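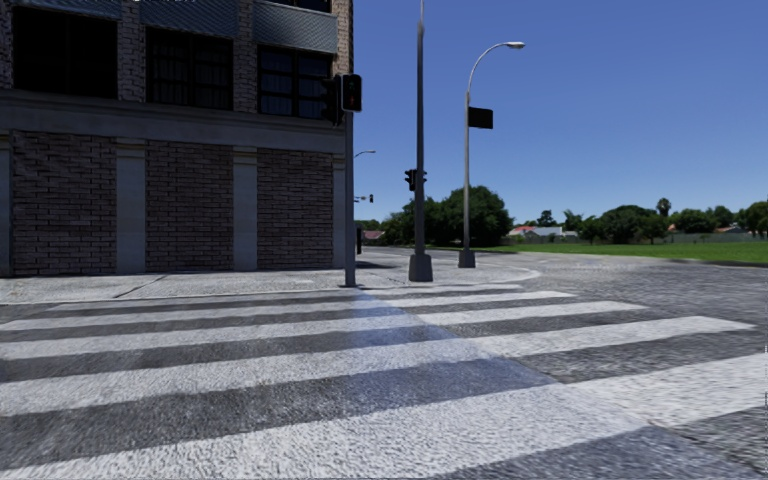
Retno Tambunan wrote overnight that the crossing should stop being a separate mode in the planner altogether, that every mode we add has two edges, and that all the bugs we have had this year live on the edges. The message ended with a list of commits, all mine.

I read it twice and then looked at the state machine, and the point is fair. At present Jellenley has a pavement mode, a crossing mode and a waiting mode. Entering crossing mode swaps the cost weights, widens the corridor and raises the speed limit. Leaving it swaps everything back. If the localiser is slightly off, the swap happens before the wheels have cleared the kerb, the corridor shrinks round the robot, and the robot finds itself outside its own corridor. It then does what it was told to do when outside its corridor: it stops.

Mar 13, 2025. Simulator all day, no hardware.

Morning: corridor handover

Started by reproducing the stop. Promgate map, south side, route from the brick building over the crossing and on along the pavement. Seed fixed, no pedestrians, signal logic switched off so that it couldn't confuse things. It stopped on the first attempt, which was convenient. Switched on the corridor overlay and stepped through the log a tick at a time.

What happens is duller than I had hoped. The corridor for the next leg is published when the goal checker reports the crossing leg as finished. The goal checker uses the centre of the base. The corridor test uses the full footprint. So there is a stretch, about half the length of the robot, where one part of the code thinks we have arrived and another part thinks the back wheels are still in the road. Both are right by their own definitions. They should not have had separate definitions. I wrote the goal checker in August and I remember thinking that the centre would do for now.

Two possible fixes:

Make the goal checker use the footprint as well. Small change, easy to test, and leaves the modes as they are.

Blend the corridors, so that the old one and the new one are joined as a union over the overlap and the cost weights are interpolated along the path. Larger change, and the one Retno wants.

I did the first one before lunch to see whether it removed the symptom. It did, in the sense that the stop no longer occurs with that seed. Then I ran it with the localisation noise turned up and it came back at the other end, on entry to the crossing, where the check goes the other way round. So the small fix is only half a fix. Left it on a branch.

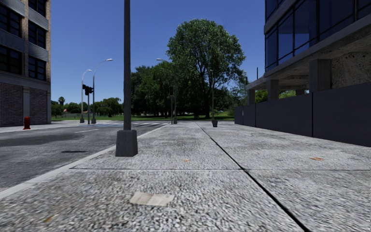 Long pavement leg towards the crossing, corridor overlay off.

Spent the next stretch on blending. The union itself is easy, as the corridors are polygons and the library does the work. The weights are less pleasant. Interpolating the cost of lateral offset is harmless. Interpolating the speed limit is not, as the profile generator assumes the limit is constant within a segment and takes the value at the start. On a ramp it therefore always lags: too slow going on to the crossing and too fast coming off it. Too fast coming off is the one that matters, with a kerb and people on the far side.

I ended up cutting the ramp into short constant segments and taking the lower limit at each join. It is crude and it loses a little time on every crossing. The planner is still comfortably inside its budget most of the time, but the worst tick went up to 26 milliseconds, and I would like to know where that comes from before anyone sees it. My guess is that the polygon union is being recomputed on every tick when it only has to be computed once per handover. To be checked with the profiler and not by guessing.

Zahira came on the call for the end of this and asked what happens if the route is replanned in the middle of the ramp. I didn't know. We tried it by hand, by dropping a virtual blockage on the far pavement while the robot was on the stripes. The planner kept the old union, added the new one and produced a corridor with a hole in it. The robot stayed out of the hole, for what that is worth. The ramp now carries the identifier of the route it was built from, and is thrown away when the identifier changes.

Written into the notes, so that I stop relearning it: anything derived from a route must carry the identifier of that route.

Ground segmentation

Unrelated to the above, but it kept interrupting, so I dealt with it after lunch. The classifier was marking a patch of the concrete near the corner as an obstacle of low height, and the local planner went round it in a wide arc, partly into the space it should keep for people coming the other way. On approach the patch flickered between obstacle and ground, and each flicker cost a replan.

The flicker has a simple cause. The height threshold is fixed, the noise in the depth estimate grows with range, and anything thin sits near the threshold at some distance or other. The usual remedy is hysteresis, and I put that in: a cell has to exceed the upper threshold to become an obstacle and fall under the lower one to go back. This removed most of the replans. It does mean that a cell wrongly marked at long range stays marked for longer, so I made the thresholds scale with range as well. I have not tuned the scale factor properly. The present value is the one that worked on this corner.

Then there is the question of what to do with the cells that are left. Until now the grid was binary, and the Grillero base either could or could not drive over a cell. For flat litter and leaves the honest answer is that it can, slowly, if there is no better way. I added a third class, passable at reduced speed, with a cost of 4 per cell against one for clean ground. With 5 the arc came back. I don't like tuning by single digits on a single corner and have said so in the commit message.

Shadows are a separate matter. The hard edge where the shade of a building ends on sunlit paving produces a strong gradient in the image, and the appearance branch of the classifier is keen on gradients. The depth branch sees nothing there. The fusion step takes the more pessimistic of the two, on the grounds that this is safe, and mostly it is. But a robot that slows for every shadow will be slow all afternoon. What I would like is for the appearance branch to be able to raise the cost only where the depth branch has little confidence, which leaves glass, puddles and very dark surfaces as its proper business.
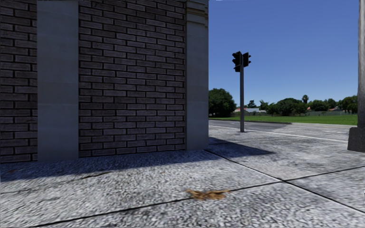
Fusion weights, second attempt

Rewrote the fusion step along those lines. The depth branch already publishes a confidence per cell and we had simply never read it. Combined cost is now the depth cost plus the appearance cost scaled by one minus the confidence. One line of arithmetic and a good deal of plumbing. The confidence grid came in at a different resolution and with a different origin, and my first version was shifted sideways by a cell without complaining at all. Found it only by drawing both grids over each other. There is now a check on the origin that fails loudly.

With the corrected alignment, the brick corner with the pointed shadow on the concrete behaves. The dried-leaf patch beside the slab joint gets the third class and the shadow gets nothing. The joints themselves are still faintly visible in the cost grid as thin lines, too cheap to alter a path. Leaving those.

I also wanted numbers that were not from one corner. Queued a batch over the whole Promgate route set, 4000 short episodes, with the old fusion and the new one on the same seeds. It was still going when I moved on to tracking, and the tracking tests had to share the machine with it, so no timing figure from this afternoon should be believed.

Simanjuntak want the results as a table in their own format by the next review. Their template has a column for "autonomy level" with no definition. I have asked what they would like in it.

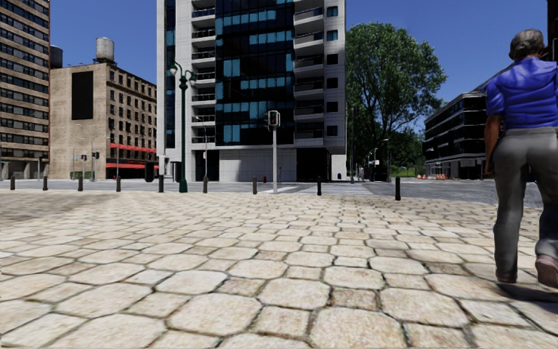 Tracking was the last job, and the one I had been putting off. The pedestrian tracker runs a constant-velocity model with the heading taken from the velocity, which is fine at range and poor close up, where a small jump in the box centre looks like a sideways step. It is worst when the box is clipped by the side of the view. The centre of what is visible is then not the centre of the person, and it moves whenever the clipping changes. The man in the blue top is a good instance: close in, seen from behind, right at the edge with one shoe partly out of view. The tracker gave him a lateral velocity towards us, and the planner duly made room by drifting left over the plaza. I changed the measurement model so that a clipped box contributes only its visible side, and its uncertainty is inflated in the direction of the clipping. Ran the same log again and the lateral term stayed near zero.

The bollards along the far edge of the same plaza raised a smaller point. The static map has them as a single wall, which somebody must have drawn to save time, and the global planner therefore refuses to route between them. The gaps look wide enough from here, but I would want to measure against the footprint in the map editor before changing anything. If they are wide enough, the route to the crossing becomes a good deal more direct. If only some of them are, we need the posts as separate objects anyway.

One thing noticed in passing and not pursued: the association step still matches on predicted position only. Two people walking side by side and swapping order will swap tracks. It has no effect on the planner, which treats them alike, but it will spoil any statistic per person that we try to compute later. Ticket opened, low priority, assigned to me.

Replied to Retno that the modes can go, with the ramp as the replacement, once the union is cached and the replanning case has a proper test. The waiting mode would have to stay in some form. The answer came within the minute and consisted of the question of why waiting is not simply a speed limit of zero. I have been thinking about that since and have not found the objection yet, apart from the timeout, which at the moment is attached to the mode and would need somewhere else to live.

Left over: profile the union. Cache it. Test for replanning on the ramp. Range scaling for the thresholds on a surface other than this concrete. Measure the bollards. Read the batch output before touching the fusion step again.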